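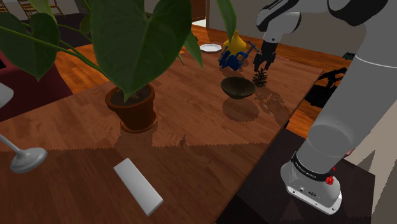

Robots on the sorting bench: what changed for the people at Skirkaris
Project report, workplace technology module
Teodora Trajkovski

My placement was at Skirkaris, a firm that makes dried wreaths and table decorations and sells them to garden centres and hotels. I spent most of February there. I'd expected to write about machines, and I did learn a lot about machines, but most of my notebook is full of people talking about their shoulders, their tea breaks and who they get to sit next to. So that's what this report is mainly about!

The question I agreed with my tutor, Magnus Dow, was: what happens to the working day of the sorters when a robot arm takes over part of the sorting? I left out costs, because the firm didn't want them in a student report (fair enough).

How the work was done before

Everything at Skirkaris starts with a sorting bench. Cones, seed heads and bits of bark come in by the crate, and somebody has to pick each piece up, look at it, and decide whether it's good enough for the front of a wreath, good enough for the back, or only fit for the bag of scraps. Lejla Kneževič has done this longer than anyone else there and she let me sit beside her for my whole first week. She's incredibly quick. She doesn't seem to look at the cone at all, she turns it once in her fingers and it's gone into a tray. I tried it for a morning and got through hardly anything, and my thumbs were sore until the next day.

On a full shift the target for one sorter was 2000 pieces. Lejla said the number wasn't hard to reach but it was hard to reach and still have a conversation, and that was what bothered her about it.

What the robot does

The arm is bolted down next to the bench and has a gripper with two fingers. It comes down over a cone from above, closes on it, lifts it and puts it in a tray according to size. Before any of this was tried with real stock, Velimir Milošević built the whole thing as a simulation, and I got to spend a good few afternoons at his desk with it. The project is called Nekton (I asked why and he said the name was free).

I hadn't understood how much of the job happens in simulation. Velimir doesn't just put a cone on a bare table. He puts it on tables in ordinary rooms, with houseplants and bowls and other clutter, and he moves the lights so there are shadows all over the wood. A cone is brown, the table is brown, and when a leaf shadow falls across both it gets difficult for the software to tell where one stops. Scales are a nuisance too - if a finger lands on an open scale it can slip off or snap it, and a snapped cone is scrap.

My own small contribution was keeping the log of practice picks. I recorded 1363 of them, sorted by what had gone wrong if something had. The most common fault was the gripper coming down slightly off centre and tipping the cone over. Second was picking it up fine and then holding it too tight. I got quite attached to the ones that went well.

What the robot doesn't do is judge looks. It can sort by size and it can reject a cone that's obviously broken, but whether something is nice enough for the front of a wreath is still decided by a person. I asked Velimir if that would change and he said he wasn't going to guess for my report.

What changed for the sorters

There are two arms running now, both on the early shift. I interviewed the sorters on both shifts, so I could compare a bench with an arm and one without.

The first thing everybody mentioned was their hands. The rough first sort is the part with the most picking up and putting down, and it's the part the arm has taken. Kastriot Mladenović told me he used to strap his wrist before work and hasn't done it since Christmas. I can't claim that's down to the robot, he also moved to a different chair, but he believes it is and two colleagues told me similar things.

The second thing was pace, and here people disagreed. The arm is slower than Lejla. It doesn't stop, though, so the trays of sized cones keep arriving whether or not anybody is ready for them. Some of the sorters liked having a steady supply. Others said it felt like being chased very slowly! On the early shift there was an argument about whether you could pause the arm to go to the toilet, which sounds silly written down, but it went on for days and people were upset. In the end Velimir showed everyone how to pause it themselves, and after that I heard far fewer complaints.

The third thing I only noticed because I'd been sitting there. With an arm at the bench, the sorters are further apart. Lejla used to work elbow to elbow with Kastriot and now there's a safety gap between them, so they have to raise their voices to chat and mostly they don't bother. She said the work was easier and the day was longer. I've thought about that a lot.

New jobs, sort of

Kastriot has become the person who looks after the arm on his shift. He clears dropped cones, wipes the grit off the fingers and restarts it when it sulks. He had 90 minutes of training for this, and he'd have liked more, particularly on what the error messages mean. He enjoys it. When I asked if his job title or pay had changed he laughed, so I've put that under recommendations.

Recommendations

Move the benches so that sorters sit facing each other across the safety gap.
Put the pause instructions up on the wall by each arm.
Give a second training session to whoever minds the arm, and recognise the role properly.
Ask the late shift what they want before their arms are installed. They'd all heard about the toilet argument and were dreading it.

What I'd do differently

I should have started the interviews earlier. I spent too long on the simulation because it was fun, and by the time I talked to the late shift I had only a few evenings left with them. I'd also have liked to visit Živković, the other firm trying the same sort of set-up, but we couldn't find a day that suited them.

Thanks to everyone on the benches for putting up with my questions, and to Lejla for the wreath, which is on my front door.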